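3.2 Collection of the door-passing examples

The examples were collected in the simulated flat which we call Lametthorpe. It is one of the home layouts in our Prasenard set, and we chose it for the number of its doors and for its narrow passages. The learner receives only the colour image from the head camera and the commands of the person who drives. It does not receive the map of the flat, and the position of the doors is not given to it at any moment. All walls of this layout carry the same red material, so the colour of a wall says very little about which room the camera is in.

Each run begins in front of a door or a few steps away from it. The driver then takes the camera through the opening and stops when the goal room is reached. For the runs which include a look down at the threshold, the head is tilted before the passage, so that the edge of the door and the floor on both sides stay in the same image (Figure 4). 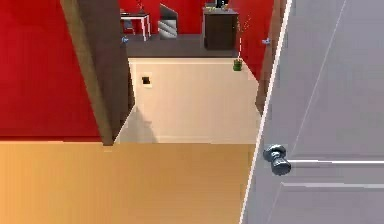 Figure 4. View at an open door in Lametthorpe with the head tilted down. The knob, both jambs and the change of floor at the threshold are visible.

In total we kept 1255 runs. They were driven by hand with the Ehlers controller, in sessions of at most 50 minutes, as we found in early trials that the quality of the driving falls after this time. The commands were stored together with the images, and no smoothing was applied to them afterwards.

A question which took us a long time was what to do with images of little content. When the camera is very close to a surface, almost the whole image can become one colour, and a small turn of the head changes it only slightly. In a first version we removed all such images automatically. The policy trained on this version behaved well in the open parts of the flat — but once it was too near to a wall it did not know how to come back. We therefore put these images back into the set, with the condition that the same run must also contain the recovery.

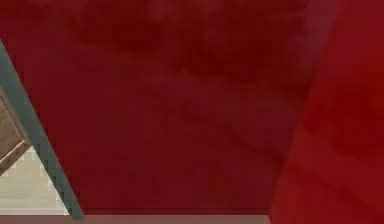
Runs in which no recovery was made within 40 steps were thrown away completely. This rule removed 89 runs, and they are not included in the total given above. We did not try to repair them by cutting off the end, because the driver had often made a poor choice much earlier in the run.

The goal rooms differ in how much furniture they contain. In the room with the bed and the desk, an armchair stands close to the desk and its patterned cover hides a part of it. We asked the drivers to stop at a place from which both the furniture and the door can be seen, since the next run may start from the same pose.

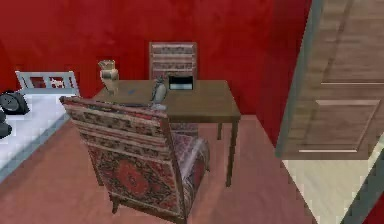 The stopping pose is stored with a short text label, for example "at the desk, door to the right". The labels were written by the driver directly after the run and read a second time by another member of the group. Where the two did not agree, the label was replaced by the name of the room alone.

Doors with glass were treated as a separate class. The panes of the lattice door are rendered almost black, and our earlier depth estimate, Zodon, often took them for an opening. For this reason we recorded additional runs in which this door stands open at different angles and the correct path goes beside it.
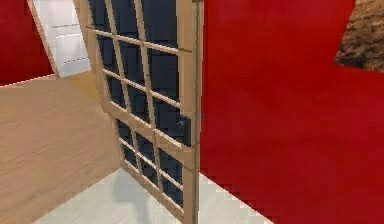

The share of these runs in each training batch was kept fixed, whatever their number in the full set. We also tested a version without this balance, and the results are given together with the other ablations in Section 5. The division into training and test runs was made by starting pose and not by single image, so that two nearly equal views can not fall on both sides of the division.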